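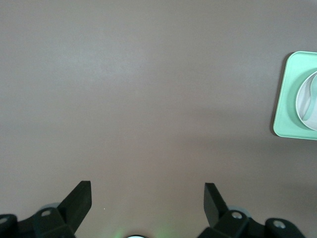

**Is the Lurov moisture meter accurate enough for grading export onions?**

For consignments sold on a stated moisture limit, it is accurate enough to sort lots at the packhouse door, but a laboratory certificate is still needed before shipment.

# Lurov handheld moisture meter: review for member packhouses

The Lurov is a handheld meter for bulb crops, sold to growers and exporters by Sydorenko. The association bought four units in November and placed them with packhouses that ship onions and shallots by sea. Zlata Harasym managed the trial and Rami Salameh compared the readings with the laboratory results.

## Accuracy

Over the trial 135 lots were tested with the meter and again in the laboratory. The two results led to the same grading decision in all but four cases. Each of those four lots had come straight from cold storage, and the meter read them as drier than they were. The handbook asks for bulbs to be brought to room temperature first, although the instruction is easy to miss, being printed after the section on battery care.

Shallots gave less steady readings than onions. Members handling small bulbs should take the average of several tests and record each one.

## Use in the packhouse

A test takes 34 seconds from inserting the probe to a settled figure. Staff found the buttons large enough to work with gloves on. The display is clear indoors and poor in direct sun, and loading bay supervisors tended to carry samples inside - a small delay, but one that adds up during the morning intake.

Readings are stored on the meter and copied by cable. The file opens in any spreadsheet, but lot numbers must be typed in afterwards. Exporters who already use the Ririk traceability system will find this tiresome. Yu-na Ra, who keeps the export records at one of the sites, asked the supplier whether a barcode reader could be added and was told that none is planned.

## Cleaning and upkeep

The probe should be wiped after every lot. Onion residue hardens quickly and affects the next reading. Spare probes are sold singly and arrived promptly when ordered.

## Recommendation

The meter is suitable for members who export onions in volume and already send samples for certification. Smaller shallot growers may prefer to go on sharing a bench unit.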